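Nakness Shared Workshop: Tabletop Arms, Frequently Asked Questions
Last revised 26 Jul 2026

May members use their own crockery?
Yes. Members may bring ordinary household items, provided that each weighs less than 276 grams.

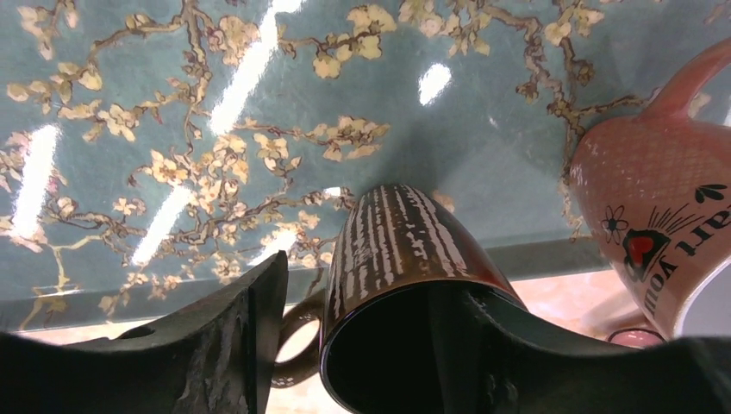
Brown mug held in the gripper, with a pink mug to the right.

How is the bench laid out?
The layout follows the Tolla plan, which members may copy for use at home. 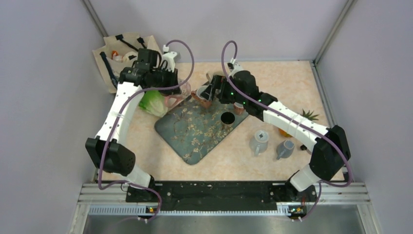 Cable length is the most common fault in home builds. A lead that is too short will pull at the wrist when the arm reaches out. The cables on the Nakness pair loop high above the grippers, and members are advised to allow similar slack.

Do the gripper fingers need replacing when scratched?
Scratches alone are not a fault. Fingers are inspected after every 1,000 grips.

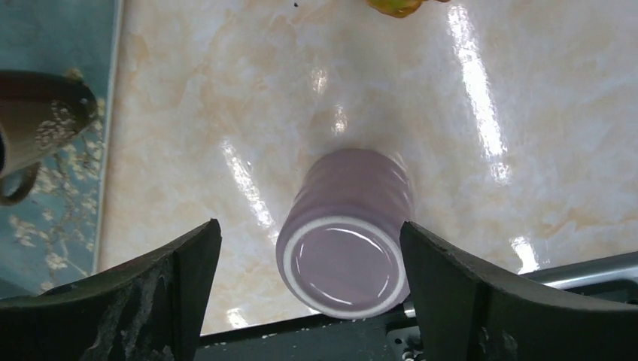

Snorradóttir asks whether rubber pads may be glued to the fingers. Pads are allowed if they can be removed without solvent.

How long may the bench be booked?
A booking lasts 40 minutes and may be extended once if no other member is waiting.

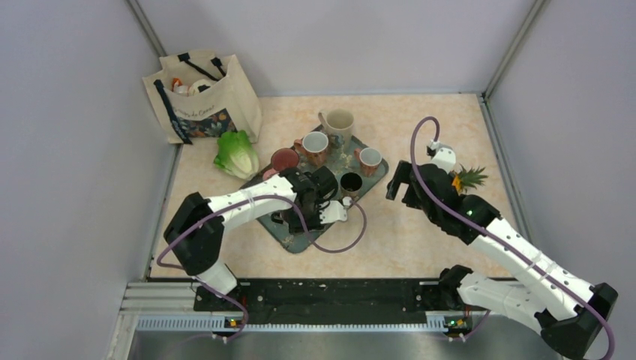 Extensions are requested at the desk before the first period ends. Both arms must be returned to rest before the power is switched off.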